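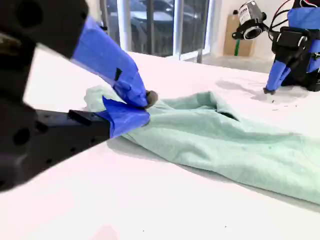 Tulwood two-arm table set – gallery

Home Products Gallery Rental Support Contact

Welcome to the gallery page of the Tulwood. It is our table set with two robot arms, made for laboratories and small workshops that want to teach a robot to handle soft things. Many customers write to us and ask the same question: how does it look when it works on a normal table, with normal cloth and normal dirt? Catalog photos are always very clean, so we prefer to show the arms at work.

The set is sold by Codton and can also be rented by the month. The base package has 2 arms, 2 grippers, the table clamps, the cables and the control box. The base package costs 2,500 dollars. If you already have a control box from our older Nyaga line, you can order the arms without it and the price is lower. Please write to us before you order, so that we can check the version of your box.

Cloth is the work that most people buy the set for. A shirt or a towel has no fixed shape, and the fingers must take it a little differently every time. For this kind of work we advise a slow closing speed in the beginning. When your program is stable you can go faster, but please change one setting at a time. The second arm needs enough free space on its side, so leave the table clear there during the first tests.

The finger covers are a topic by themselves. Blue painter's tape is a good first choice: it is cheap, you can buy it in every hardware store, and it comes off without leaving much glue. Wrap it tightly near the tip and do not cover the pad. Some small folds in the tape are normal and do not disturb the grip. We change the tape when the edge begins to lift.
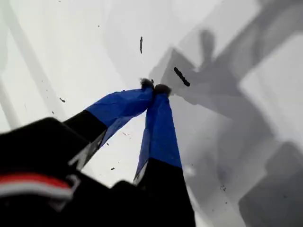 Two taped fingers with dark tip pads, tips nearly together over a light surface.

Small parts are more difficult than cloth. With a shirt you can miss by a few millimeters and still hold something, but with a little piece on a flat table there is no such help. Before you try it, do the tip alignment from the manual (chapter "First day"). You close the gripper slowly without any object and look if the two pads come together evenly. If one pad stands lower, loosen the small screw at its base, move the finger and close again. The first time it can take half an hour – later it goes much faster.

Light is also important. A strong lamp from one side makes a hard shadow of the arm on the table, and some camera programs read this shadow as an object. Two weaker lamps are better than one strong lamp. If you work near a window, do your calibration at the same time of day as your tests, for example always at 10 in the morning.

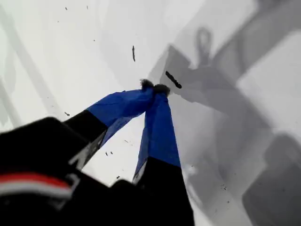

For picking up very thin or light things, the closing force should be low and the fingers should come down almost to the table, but not press on it. The Zokutier software, which we deliver with every set, has a separate mode for this. It lowers the arm in small steps and stops when it feels resistance. You can save the height and use it again for the next object. In our opinion this mode is the best part of the package, although the menu is still a little hard to find (it is under "Contact", then "Soft stop").

A few words about spare parts, because we are often asked. The pads are a wear part and you should keep one extra pair in the drawer. They are order number 792 in the shop. A complete finger, with the pad already mounted, is order number 910. Both fit the left arm and the right arm, and they fit the Nyaga gripper too if you use the short screws. The tape is not in our shop, please buy it locally.

If you want to see the set with your own material before you decide, you can send us a small box with it and we will try it on our table and write you a short report. Please do not send liquids or anything sharp. The address and the form for the box are on the Support page.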